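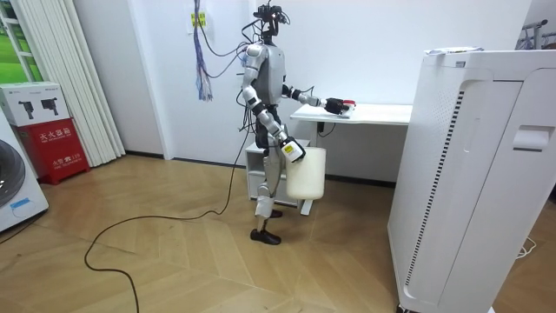
Figura 1. Robot humanoide con un objeto rojo en la pinza derecha y un cubo blanco en la izquierda.

Separación de polipropileno y poliestireno en residuos posconsumo mediante flotación selectiva

Informe final de proyecto
Autoras: Subira Mfaume y Nafula Gachanja
Asignatura: Tecnología de Materiales Reciclados
Fecha de entrega: 13 de abril de 2026

1. Objeto del trabajo

El proyecto estudia la separación de dos polímeros frecuentes en la fracción de envases rígidos, el polipropileno (PP) y el poliestireno compacto (PS), a partir de material triturado procedente de la planta de clasificación de Clirnham. Se pretende determinar si una etapa de hundimiento y flotación en agua, seguida de un lavado con tensioactivo, permite obtener una corriente de PP apta para su extrusión en granza sin recurrir a clasificación óptica.

La planta vende actualmente esta fracción como mezcla. El precio de la mezcla es inferior al del PP separado, pero la inversión en un equipo de infrarrojo cercano queda fuera del alcance de una instalación de ese tamaño. De ahí el interés por un método de densidades, conocido y barato, cuya limitación principal es el comportamiento de las escamas finas y de las que conservan adhesivo.

2. Material de partida

Se recibieron dos lotes, denominados Warnby y Tetero por el nombre del municipio de recogida. El lote Warnby procede de contenedor en acera y presenta una proporción apreciable de tapones y tarrinas. El lote Tetero procede de recogida en comercios y contiene sobre todo bandejas y perchas troceadas. Ambos se trituraron en molino de cuchillas con criba de 10 mm y se secaron en estufa antes de cualquier ensayo.

De cada lote se separó por cuarteo una muestra de referencia, que se reservó sin tratar. El resto se conservó en sacos cerrados. El lote Tetero llegó con restos de etiqueta de papel, que no se retiraron a mano para no alterar las condiciones reales de operación.

3. Fundamento

La densidad del PP sin carga se sitúa por debajo de la del agua, mientras que la del PS compacto es ligeramente superior. En teoría basta un baño de agua para que el primero flote y el segundo se hunda. En la práctica intervienen tres factores: las burbujas de aire adheridas a la superficie de las escamas, que hacen flotar partículas de PS; las cargas minerales, sobre todo talco, que elevan la densidad de algunas piezas de PP; y el poliestireno expandido, que flota siempre y debe eliminarse antes.

El tensioactivo reduce la tensión superficial y facilita el desprendimiento de las burbujas. Su dosificación es delicada — un exceso genera espuma y arrastra finos hacia el rebosadero.

4. Método

Los ensayos se realizaron en una cuba de 100 litros con agitador de palas y rebosadero lateral. El procedimiento fue el siguiente:

Eliminación previa del material expandido por soplado.
Llenado de la cuba con agua de red y adición del tensioactivo no iónico.
Alimentación de las escamas bajo agitación lenta.
Parada del agitador y reposo.
Recogida de la fracción flotante por el rebosadero y de la hundida por la válvula de fondo.
Aclarado, centrifugado y secado de las dos fracciones.

La pureza se determinó sobre submuestras de cada fracción, identificando las escamas una a una por espectroscopía infrarroja con accesorio de reflexión total atenuada. En total se identificaron 1.278 escamas. Los espectros dudosos se repitieron tras raspar la superficie y, si la duda persistía, la escama se anotó como «no asignada» y se mantuvo en el cómputo.

5. Resultados

En el lote Warnby la fracción flotante resultó claramente enriquecida en PP. El contaminante mayoritario no fue el PS, como se esperaba, sino el polietileno de los tapones, cuya densidad también es inferior a la del agua. El método no puede distinguirlo del PP y la corriente obtenida debe considerarse una mezcla de poliolefinas.

En el lote Tetero la presencia de polietileno fue escasa. En cambio, apareció PS en la fracción flotante, asociado casi siempre a escamas con papel o adhesivo adherido. Al repetir el ensayo con un prelavado en caliente, el contenido de PS disminuyó en todas las réplicas. El prelavado aumenta el consumo de agua y obliga a filtrar la pulpa de papel, que en nuestro montaje obstruyó la válvula de fondo en dos ocasiones.

La fracción hundida presentó mayor variabilidad. Contenía PS, PP con talco y una pequeña cantidad de PET, no prevista en la caracterización inicial. No se considera comercializable sin un segundo baño de densidad superior, por ejemplo una salmuera.

6. Extrusión de prueba

Con la fracción flotante de Tetero se produjo granza en la extrusora de laboratorio, con filtro de malla simple. El hilo salió continuo y de color gris. El índice de fluidez se midió por duplicado, con valores coherentes entre sí. La granza de Warnby no se extruyó a la vista del contenido en polietileno; quedaría por comprobar si un compatibilizante permitiría emplearla en piezas de baja exigencia.

7. Limitaciones y trabajo pendiente

Los lotes corresponden a una única campaña de recogida, la de julio, y no recogen la variación estacional. Tampoco se ha medido la carga orgánica del agua de proceso, dato necesario para dimensionar la depuración. La empresa Tanui, que gestiona los rechazos de la planta, ha solicitado la composición de la fracción hundida; se le remitirá la tabla del anexo B junto con los espectros de las escamas no asignadas.

Queda pendiente el ensayo en salmuera, para el que ya se ha reservado material de ambos lotes.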